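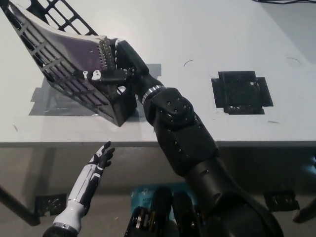 질문: 양팔 로봇용 바구니 취급 패키지(Jilloder) 도입 관련 문의

당 기관은 물품 분류 작업의 자동화를 검토하고 있으며, Jilloder사의 양팔 작업 패키지를 후보로 두고 있습니다. 공급사 자료에는 테이블 위의 플라스틱 바구니를 한 손으로 잡아 기울이고 옮기는 작업이 기본 항목으로 포함되어 있습니다. 다음 사항에 대하여 실제 운용 경험이 있는 기관의 답변을 요청드립니다.

1. 측면이 살 구조로 된 바구니도 별도의 손가락 부품 없이 취급할 수 있는지 여부
2. 내용물이 든 상태에서 바구니를 기울일 때 파지가 유지되는지 여부
3. 연간 지원 계약의 필요성

현재 사용 중인 바구니는 검은색 플라스틱 제품이며 교체 계획은 없습니다. 예산 심의가 11월에 예정되어 있어 그 이전에 의견을 주시면 검토 자료에 반영하겠습니다.

답변 1 (채택됨)

본 기관은 해당 패키지를 시험 도입하여 바구니 취급 작업을 700회 수행하고 결과를 기록한 바 있습니다. 질의하신 순서에 따라 회신드립니다.

첫째, 살 구조의 바구니는 기본 손으로 취급이 가능하였습니다. 다만 손가락이 살 사이에 들어가는 경우와 바깥 면을 따라 놓이는 경우의 결과가 달랐습니다. 본 기관의 실패 기록 77건 가운데 대부분은 전자에 해당합니다. 접근 방향을 바구니의 짧은 면 쪽으로 고정한 이후에는 같은 유형의 실패가 현저히 감소하였습니다.

둘째, 기울임 동작은 내용물의 종류에 크게 좌우됩니다. 의류나 천 가방과 같이 부드러운 물품은 문제가 적었으나, 한쪽으로 쏠리는 단단한 물품은 손목 회전 중 바구니가 돌아가는 현상이 있었습니다. 기본 설정의 회전 속도는 다소 빠르므로 최초 설치 시 하향 조정하실 것을 권고드립니다. 설정 화면에서는 좌우 팔의 값을 각각 저장하여야 하며, 한쪽만 저장하면 재시작 시 양쪽 모두 초기값으로 복원됩니다. 이 사항은 설명서에 기재되어 있지 않습니다.

셋째, 지원 계약은 첫해에 한하여 체결하는 것이 적절하다고 판단됩니다. 본 기관의 문의는 설치 후 두 달에 집중되었고, 이후에는 내부 인력으로 대응하였습니다.

또한 작업대의 기준 위치를 테이프로 표시하는 경우에는 정기적으로 부착 상태를 점검하시기 바랍니다. 가장자리가 들뜨면 바구니 모서리가 걸릴 수 있습니다.

답변 2

Stastov사의 제품도 함께 비교하시기 바랍니다. 당사는 해당 제품을 사용 중이며 특별한 문제는 없습니다. 바구니 작업은 수행하지 않으므로 1번과 2번 문항에 대해서는 답변드리기 어렵습니다.

답변 3

지원 계약에 관하여 답변 1과 의견을 달리합니다. 내부에 제어 담당 인력이 없는 기관은 2년 이상의 계약이 필요합니다. 계약서를 검토하실 때 손가락 부품이 소모품으로 분류되어 있는지 반드시 확인하시기 바랍니다. 본 기관은 이를 확인하지 않아 교체 비용을 전액 부담하였습니다.

조회 1,194 · 공유 100 · 답변 3

관련 질문
Heffernan 작업대와 양팔 로봇의 높이 조정 기준
Bresis 제어 소프트웨어 갱신 후 좌우 팔 설정값 불일치
Jilloder 손가락 부품의 교체 주기
천 소재 물품 취급 시 파지력 설정 방법
시험 도입 계약서에 포함하여야 할 항목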